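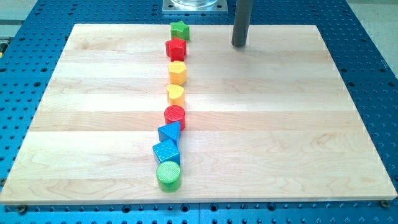

How long should scone dough rest before it is cut?

Rest it for 16 minutes in the fridge, covered, then cut and bake straight away. A shorter rest leaves the butter soft and the sides slump. A longer one does no harm up to an hour, but the tops will need a fresh brush of milk.

Cheese and chive scones by the rubbed-in method

The quantities make one tray. Weigh everything, including the milk.

Self-raising flour, 300 g
Cold butter, 75 g, cut small
Mature cheddar, 100 g, coarsely grated
Chives, 2 tablespoons, snipped
Baking powder, 1 level teaspoon
Mustard powder, half a teaspoon
Salt, a quarter teaspoon
Milk, 160 g, plus extra for brushing

Preparing the oven

Set the oven to 200 C fan and put a heavy baking tray on the middle shelf. Allow 30 minutes for it to heat through. Many ovens signal that they are ready well before the tray has caught up, and a cool tray gives a pale, damp base.

Mixing

1. Sift the flour, baking powder, mustard powder and salt into a wide bowl.
2. Rub in the butter with the fingertips until the largest pieces are the size of lentils. Stop there. Fully rubbed butter gives a cakey scone.
3. Stir in the chives and three quarters of the cheese.
4. Pour in the milk all at once and cut it through with a table knife. The dough should be tacky, with a few dry crumbs at the bottom of the bowl.
5. Tip out, press together and fold in half twice. Do not knead.

Shaping and cutting

Pat the dough to a thickness of 3 cm. Cover and chill as given at the top of the page. Dip the cutter in flour before each cut, push straight down and lift without twisting. Gather the trimmings by stacking them, then press and cut again. Scones from the second cutting rise less evenly.

Baking

Line the hot tray with baking paper, set the scones on it 2 cm apart, brush the tops only and add the remaining cheese. Bake for 14 minutes. The sides should feel dry when tapped. Cool on a wire rack.

Notes

Wholemeal flour can replace up to a third of the white. Add 10 g of milk if doing so.

Baked scones freeze well for a month. Reheat from frozen at 160 C for 10 minutes.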